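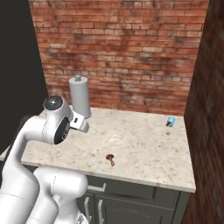 How to Get Through a Folk Festival Without Buying a Carload of Junk

Every spring somebody posts a guide to craft and folk festivals that makes it sound as if each stall is run by the last living master of some vanishing art. I have been going to these things for 14 years, and I sold woven belts at one of them for two seasons, so take it from me: a good share of what's on the tables came out of a box that morning. The rest can be wonderful. What follows is how I go about telling one from the other, using the Delirholm spring fair in May as my main case, though it should work at most fairs that size.

Before you go

Read the vendor list, if there is one. Delirholm puts theirs up late and it leaves things out, but it's worth the five minutes. Look for people listed under their own names with a town next to them. "Rutilio Jaramillo, cane chairs, Netutgate" tells you something. "World Treasures" tells you nothing, and you'll find World Treasures at every fair in the state.

Ignore the word "authentic" wherever you see it. Same goes for "heritage" and "ancestral." No one checks.

Bring cash in small bills. Fair websites always say that all vendors take cards, and then the signal goes down by noon. I set myself a limit of $200 and keep it in an envelope. When the envelope is empty I go look at the dancing.

When to arrive

The usual advice is to come at opening. I don't agree. For the first hour people are still setting up and they don't want to talk to you, and talking is how you find anything out. I get there at 10:30 or so, walk the whole thing once with my hands in my pockets, and buy nothing. If something sells out while I'm walking, fine.

The only exception is food. If Fadwa El Idrissi is there with her flatbread, get in line first and do your walk after.

How to look at a stall

Start with the backs and the undersides. Turn the bowl over. Flip the rug corner. On handwoven cloth the edges wander a little and the back is nearly as clear as the front. Printed cloth that's meant to look woven goes pale on the reverse. This takes seconds and it settles a lot.

Next, look for repeats. Real handwork comes in families: five spoons that are clearly cousins. If all of them have the same knife mark in the same place, a machine made that mark.

Then ask a question that has a boring answer. "Did you make this?" is useless, everyone says yes or "my family does." Try "What's the most annoying part of making one?" Kwame Quaye, who carves stools, kept me there for most of an afternoon on the subject of sanding inside curves. A reseller will usually tell you about the culture instead.

I should say that resellers aren't crooks. Some of them pay makers fairly and say plainly where they buy. Sanaa Benjelloun does this with pottery and can tell you which village fired what. My complaint is with the ones who let you believe something and charge for it.

Haggling

Depends on the fair. At Grirano it's expected and people look a bit let down if you don't try. At Delirholm most makers have a price and that's the price. My rule is to ask once -- "Is there any room on this?" -- and if the answer is no, pay it or leave it. Buying 2 of something will often get you further than any speech.

Don't tell a weaver you saw it cheaper online. You saw something else cheaper online.

Demonstrations and shows

Mixed bag. The loom demonstration at Delirholm is worth standing for, even though the tent is hot and the sound system is a menace. The "hands-on heritage zone" is coloring sheets. Last time I went, the shadow puppets started late and ran short, but Said Nasr's storytelling on the small stage more than made up for it, and hardly anyone was there to hear it. Check the small stage. The big stage gets the money and the speeches.

I would skip the Morsy tasting tent. You pay for a wristband and stand in a line to be handed a cracker with something on it. The same food is sold by the plate two rows over.

Getting it home

Ask how to care for the thing before you pay, and write it down. Vegetable-dyed cloth can bleed all over a wash, and unglazed pots may not be meant for food at all. If the seller doesn't know, I'd think again about the price.

Take a card or a phone number too. Half my chairs came from going back to Jaramillo later, off season, when he had time to make the size I wanted.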